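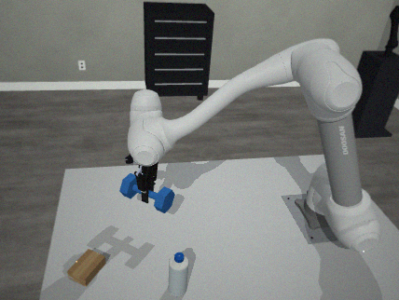 关于我们

Stedis影视工作室是一家做电影改编和翻拍剧本的小公司。我们的工作从一部已经拍完的电影开始:买方拿到翻拍权以后,把原片和原剧本交给我们,我们负责改成适合另一个国家观众的版本。

公司由蔡善美(Seon-mi Chae)和苏善美(Seon-mi So)两个人创办。两位名字一样,姓不一样,所以在公司里大家都叫她们蔡老师和苏老师,请您写邮件的时候也写清楚姓。蔡老师以前做了很多年的电影字幕翻译,苏老师在制片公司管过拍摄计划。现在我们的编剧组有6个人,其中2位用中文写作,其他人用韩语和印地语写作。

我们怎么工作

第一步是看原片。编剧组一起看,看完以后每个人单独写意见,然后才开会讨论。有的笑话在原来的语言里很好笑,翻译过去就没有意思了;有的家庭关系,换了地方,观众会觉得不自然。这些地方我们都要重新写。动作片的改动一般比较少,家庭喜剧的改动最多。

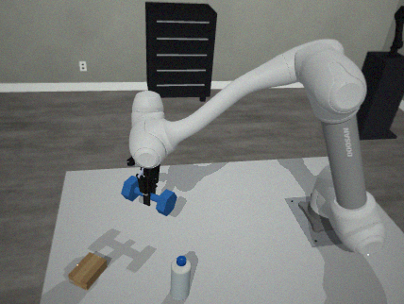 第二步是写分场大纲,交给导演和制片方看。我们希望导演早一点参加进来,因为剧本写完再大改,对双方都很辛苦。大纲同意以后,写第一稿大约需要18个星期。如果拍摄时间推迟了,或者男主角换了人,我们会按照合同再修改一次,这一次不另外收费。

参与过的项目

《Alar》是我们做的第一个长片剧本,由Flotmont公司制片。原来的故事发生在海边,我们改到了山里的一个小城,反派的身份也改了。另外一部《Yoo》是爱情喜剧,剧本已经交稿,计划七月开机,演员名单由制片方公布,我们不方便提前说。网上有一些关于选角的消息,请以制片方的通知为准。

和我们联系

制片公司想谈翻拍项目的,请先告诉我们翻拍权的情况,没有拿到权利的作品我们不能开始写。年轻编剧想投稿的,请寄一份不超过十页的样稿,并附上自己的简单介绍。样稿用中文、韩语、印地语都可以。我们看得比较慢,但是每一份都会回复。

办公室在705室,来访请提前预约。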